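Keeping a simulated robot in working order: a conversation with Stefaniia Kravets

Stefaniia Kravets has a maintenance log for a robot that has never had a screw in it. It goes back to the first week she had the machine running, and she scrolls through it for me with obvious pleasure. Finger friction changed. Left shoulder limits corrected. Hinge on the bathroom door too stiff again. "I used to do this with a grease gun and a torque wrench," she says. "Same notebook habits. I just wash my hands less."

The robot is Stilow, a two-armed machine with a white body and narrow-fingered grippers, and the version she looks after lives entirely in software. Its home is Wuvadow, a simulated apartment that her team at Lenmont uses for practice with doors, drawers and handles. There is a physical Stilow too, in the company's workshop in Erdem, and it belongs to her colleague Kyrylo Mykhailiuk in the way a car belongs to the person who changes its oil. The two of them talk most mornings at eight, before either machine is started.

I had assumed that a simulated robot would more or less look after itself. No dust, no worn cables, no one backing a cart into it. Kravets laughed at that for quite a while.

"Things wear out in hardware. In simulation things get edited," she said. "Someone makes the door look nicer, and they replace the mesh, and the new mesh has its origin in a different corner. Now the hinge is in the wrong place. It looks beautiful! And when you pull on it, the whole door swings through the wall. I have had that one more than once."

So how do you set one up from nothing? She starts, she says, with the robot standing in an empty world with gravity on and the controllers off. It should slump. If it slumps in a believable way, the masses are probably sane. If it jumps, twitches or slowly climbs into the air, two collision shapes are overlapping somewhere and the physics is trying to push them apart.

"I love that test. It takes a minute and it tells you so much. You drop the arms and you watch how they fall. An elbow that falls too slowly has too much damping. An arm that never quite stops swinging has too little. I learned to see it on real arms with the brakes released, and you can see it here just as well."

After that come the joint limits, one arm at a time, then the controllers at low gain, then the grippers. She gives the grippers more attention than everything else put together. A bad number in the shoulder costs you a few millimeters, and you can often steer around it. A bad number in the fingers and nothing stays held.

She has strong feelings about friction. The inner faces of the fingers are separate pieces in her model, with their own contact settings, so that she can tune the gripping surface without touching the outside of the finger. It sounds like a small thing. Before she split them, any change that helped the grip also made the backs of the fingers catch on everything they brushed past.

"People turn the friction up until the thing sticks, and then they're happy, and then the robot can't let go," she said. "Or it lets go and the handle comes with it for a bit, like tape. Please don't do that! Turn it up a little, then look at the geometry. Most of the time your problem is that you have one point of contact where you wanted a patch."

A slim round part is the worst customer. Flat fingers meet a thin stem along a line, and the simulator has to decide how many contact points that line is worth. If it picks a different number on every step, the part shivers. She has watched one rotate slowly between the fingers over the length of a run, with no force on it that she could find, until she noticed that the contact points were hopping from one end of the stem to the other.
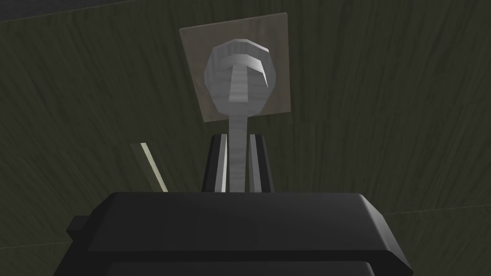
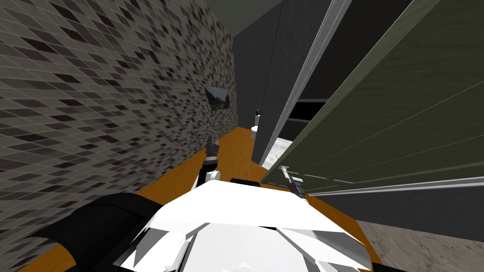
Stilow in Wuvadow. First picture: a gray handle-like part between two gripper fingers. Second: both arms reaching forward, the right one at the lower edge of the green door.

The cure for the shivering was dull, she told me, and she was delighted with it all the same. She replaced the collision shape of the stem with a simple capsule, left the visible model as it was, and made the physics step shorter while the fingers were closed. The part stopped turning. She ran it again with the lights of her office off, "for drama", and it still didn't turn.

What you see and what the physics sees are two different sets of shapes, and a good deal of her upkeep is making sure they haven't drifted apart. She keeps a view that draws the collision shapes over the visible ones in bright colors. She opens it first whenever someone reports that the gripper is holding on to nothing, or that it stops short of a thing it ought to be touching.

"Doors are where it shows up," she said. "The trim along an edge, a little lip, a bevel. Someone modeled it carefully and then the collision shape is a plain box. So your finger goes into the trim, or it stops in front of it. On a big flat surface you would never notice. At the edge you notice right away, and the edge is exactly where a gripper wants to go."

Doors also have the hinge problem. A real hinge has some stick to it: it resists, then gives, then moves easily. The simulated ones in Wuvadow came with a single damping value, and everything moved like a spoon through honey. Mykhailiuk went around the Erdem workshop with a spring scale, pulling on every door he could find, and sent her the readings. She still has his message, which ends with an apology about the fire door.

From those readings she gave each door a break-away force and a lighter resistance after that. The change was bigger than she expected. With the old doors the robot could lean in with its whole arm and get away with it. With the new ones it had to grip first, take up the slack, and only then pull. Mykhailiuk wrote back that his machine had been doing it that way all along.

I asked what routine care looks like on a normal day. She has a start-up check that runs before anyone else is allowed in the scene. It has 62 items, she told me, and she can tell you the history of nearly every one. Each joint is moved a little and returned. The grippers close on a test block and lift it, and the block has to stay put for 20 seconds. Every door is swung open and shut by the simulator itself, with the robot standing clear, to make sure that none of them catches on the floor or on its own frame.

"The door sweep is my favorite because it finds such silly things. A floor gets replaced and the new one is slightly thicker. You can't see it. The door can feel it, though — it drags, and then for half a day people think their policy got worse."

And the reset? I'd heard from others that this is where simulated cells go wrong, and she nodded before I had finished asking. When a run ends, everything has to go back to where it began, and she means everything, including velocities. For a while the doors went back to their starting angles but kept the speed they had at the moment of the reset. A door left swinging would begin the next run already moving. The robot would reach for it and miss by a hand's width.

She found it by sitting and watching resets one after another with a cup of tea. "You can write all the tests you like, and I do. But please, also sit and watch your machine. I mean it! Give it some time when you don't want anything from it."

The nastiest repair of the year came in July. The right arm had begun to sag, very slightly, but only in long sessions. The left arm was perfect. Kravets checked gains, masses, the gravity compensation and the limits, and all of it matched from side to side. Mykhailiuk suggested, as a joke, that she look for a loose bolt.

It was close to that. Someone had attached a small sensor body to the right wrist for an experiment and later hidden it instead of deleting it. It wasn't drawn, it had no collision shape, and it didn't appear in the tree unless you expanded the wrist. But it had mass, and the gravity compensation knew nothing about it. In short runs the controller covered for it. In long ones a slow correction term built up until it reached its cap, and from there the arm hung a little low.

"So it was a loose bolt," she said. "An invisible one! I was so pleased I called Kyrylo while he had both hands inside a gripper. He was less pleased."

The fix took five minutes after six days of looking. The start-up check now adds up the mass of each arm and compares it with the number on Mykhailiuk's sheet in Erdem, and refuses to go on if they differ.

The traffic goes in the other direction as well. When she saw in simulation that one wrist position made the fingers close slightly askew on a vertical part, he went and looked for it on the physical robot and found a spacer seated the wrong way around. He had been correcting for it by hand without thinking about it. They have swapped notes on gripper alignment ever since, and she sends him collision views that he pins up beside the bench.

For anyone setting up a cell like hers, she had a few requests. Keep one plain version of the robot that no experiment is allowed to touch. Write the old value next to the new one whenever you change a number, together with what you saw that made you change it. Save the odd failures, including the funny ones, and replay them after each update. And name your doors properly, because door_new_final_b will hurt somebody.

She is rebuilding the latches next. Most of the doors in Wuvadow have none at the moment and stay wherever they are pushed. She wants a bolt that catches with the right click of force, a handle that has to be turned far enough, and a little play in the handle before anything happens. Mykhailiuk has already taken a latch apart for her and measured the spring.

"There's so much going on inside a latch," she said, pulling up his sketch to show me where the slope of the bolt meets the plate. "Look at this curve here. I've been wanting to do this one for months."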